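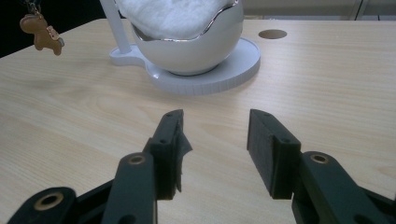 gripper open, fluffy white thing next. brass rings in, left pad a bit ragged

ok thread for those asking what we do at Tretholm robotics club these days. short version: we collect grabs. loads of them

1/ project's called Gollby. you hold the gripper in your hand, pick stuff up, put it down, the recording goes to Nicanor's laptop. target is 3000 grabs before the spring show. we are at 189. yes I know

2/ fingers are printed. links took 11 goes to get right, mostly my fault, I kept drawing the holes too tight for the rings. Solange redid the drawing in one evening and they went straight in

3/ left pad needs redoing. the torn bit sticks out into the gap and I don't want it catching on anything fluffy. Raphaël wants to go to bare plastic both sides, I say it'll slip on anything glossy. we'll try both and compare

4/ rule for new people: open the fingers fully BEFORE you go in. slow. a palm's width is plenty for most things on the list

5/ if you bump the object, don't bin the recording, just write "bump" in the sheet. Agathe sorts them after. last batch had 37 with no note at all and she was not happpy

6/ soft things are the worst so far. you squeeze and squeeze and can't tell when you've got it. hard cups are easy, handles are somewhere inbetween

7/ still need: one more person for the evening slot, small screws, someone who can get Ezequiel to reply to emails

next session December 19, 2025, usual room. bring something odd to pick up, nothing with liquid in it pls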